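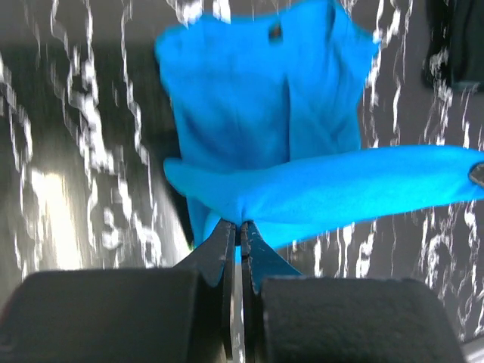 Workshop notebook, February 9, 2024

Onion skin dyeing, second try on the Kastley wool (lot 2254)

Purpose of today: to find out if the uneven color from the last time comes from the wool or from my washing. Noémi thinks it is the washing. I thought it is the wool, and I wrote so on the previous page, but I am less sure now.

Preparation. The skeins were tied in four places with white cotton, loose, in figure eights. Last time I used only two ties and they were too tight, and under each tie there was a pale ring. I soaked everything overnight in the gray tub with a little dish soap. In the morning some parts in the middle of the skeins were still floating, so I pressed them under with my hands until the bubbles stopped. I believe I did not do this the first time. Noémi Fülöp, please do not write "I told you" in the margin.

Mordant. Alum, weighed on the Hostell scale. The scale shows a small drift when it stands near the window, so I moved it to the shelf and set it to zero again before each weighing. Alum dissolved in 700 ml hot water first, then added to the pot. I heated slowly and kept it under the boil for one hour. The wool stayed in the pot until it was cool enough to touch.

Dye bath. Yellow onion skins only, no red ones. The bag from Pintér had some red skins mixed in, I picked them out and put them in a paper bag for another day. Simmered the skins for one hour, then strained two times through the old curtain. Small pieces still came through. They stick in the wool and make brown dots, so next time I will strain three times, or let the bath stand overnight and pour off from the top. 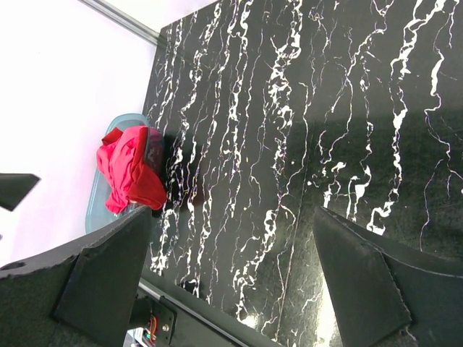
Tabletop, black with white veins. Strong glare at the bottom.

Skein A: went in when the bath was warm, raised slowly, turned every five minutes with the wooden spoon. The color is even on the whole length. A warm gold, a little more to the orange than our card number 19.

Skein B: same bath, same time, but it was washed the old way (short soak, no pressing). Pale places in the middle, exactly like the last time. So it is the washing, or more correctly the soaking. The wool is fine and I take back what I wrote about Kastley.

Skein C: same washing as A, but put into the bath when it was already hot. Color is stronger on the outside of the skein and weaker inside. It is not ugly, and for a shawl one could even want this, but for the Noltetus blanket we need the same gold in all the skeins.

Iron test. I put a short end of A into a cup with a very small amount of iron. It changed to olive in a few minutes. I like it very much! Noémi finds it looks like soup. We keep a sample on the card anyway. The cup and the spoon for iron are now marked with black tape, please do not use them for anything else, also not for rinsing. Even a small rest of iron makes the yellow dull.

Rinsing. I did it in three waters, each a bit cooler than the one before. The second water was still yellow, the third almost clear. I did not rub or wring, only pressed in the towel. Skein A feels soft. Skein C feels a little rough, and I suspect the hot bath, but I have to feel it again when it is fully dry.

Things to correct on the recipe sheet:
– four ties, loose
– soak overnight, press out the air in the morning
– wool goes in warm, never hot
– strain the bath three times
– the line with "1000 ml for the alum" is wrong, it was always 700. I crossed it out but the old number is still readable, so better to write a new sheet.

Light test. I wound short lengths of A, B and C on a card and covered one half with thick paper. The card is in the south window, behind the plant. Please leave it there until July, also if you clean the window. The previous light test was ended by cleaning.

Open questions. Can the used bath take one more skein for a lighter yellow? I kept it in the bucket with the lid, but onion bath starts to smell after some days, so this should be tried soon. And does our tap water make a difference? Noémi had a cleaner yellow at her mother's house with the same skins, and the water there is much softer. She will bring a canister next week and we dye one small skein in each water, side by side.

To buy: alum, white cotton for ties, rubber gloves in size small (the medium ones fill with water when I press the wool). Ask Pintér if they can give us yellow skins only.

Skeins are hanging over the bathtub without weight. Turn them tomorrow morning.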